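How to Plan the Budget for Your First Robot Arm Cell

By Ebere Akande

When our workshop decided to get a robot arm, we looked first only at the price of the arm. It was a mistake which I see often in other small teams. The arm is the big line in the budget, but the small lines come later and they come many. In this guide I explain how I do the planning now.

Step 1. Write down the task first

Before you ask for any quote, write one page about what the arm must pick, how heavy it is and how far it must go. We sent the same page to Trellus and to Omerović, so it was easy to compare the answers. Ask that the gripper and the controller have their own price lines.

Step 2. Plan the base and the surface

Slatted aluminum platforms cost more than a simple bench, but you can move things later without drilling.

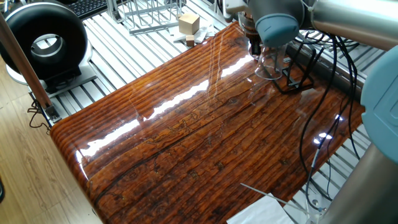 Keep a separate line for small parts, and do not make it too small. My first list had 50 dollars there, and the real sum for the first cell was 158. Go through the work area and write everything that is not the arm: wire racks and stands, wooden blocks, clear plastic cups for the gripper to practice on, clamps. Cables also belong on this list. If they hang in loops from the arm over the table, put cable ties and guides in the budget before the first long run.

Think also of the table surface. A high-gloss top throws back the overhead lights in bright white streaks, and if you plan to use a camera, this can mean extra money for lamps or a matte cover.

Step 3. Add delivery and training

For us, delivery, setup and 2 days of training came to 1,759 dollars together. Clorus had put it in a separate document, and I almost missed it. Ask for one total with everything inside.

Step 4. Decide when to buy

If your budget year closes in September, send the order well before - delivery times change, and an invoice in the wrong year makes trouble with accounting.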